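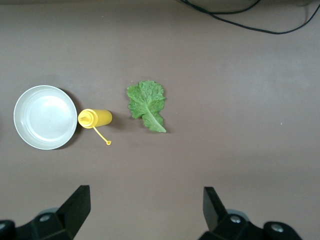
February, bench log, 4:40 pm – backup restore test on the Bralano box

Goal was modest: prove that the nightly backups of the ticket database can be turned back into a ticket database. We have been making them faithfully for 266 nights and had restored exactly none of them.

Pulled last night's dump to the spare machine (krishnan, the one with the loud fan). Restore ran for 29 minutes and exited clean. I was briefly proud.

Then I opened the app. 107 tables expected, 64 present. The dump user lost read rights on the billing schema when we moved to Tuton, and the script sends its complaints to a log file that gets rotated away every morning before any of us has had coffee. So we own a large and tidy collection of partial backups.

Changes made today:
Gave the dump user read access on all schemas.
Script now stops on the first error and mails the list. Sorry in advance.
Added a table count at the end, compared with live.

Second run: 107 of 107. Logged in as the test account, opened three old tickets, attachments load. One has a date in 1970, but it has that date on live too, so I left it alone.

Still open:
The Trurneo share is getting full – old dumps need pruning, and I'd like a week of good ones before I delete the bad ones.
Restore notes on the wiki still mention the server we threw out. Will rewrite.
Need to try this with the encrypted copy. The passphrase is in the safe, or so the wiki claims.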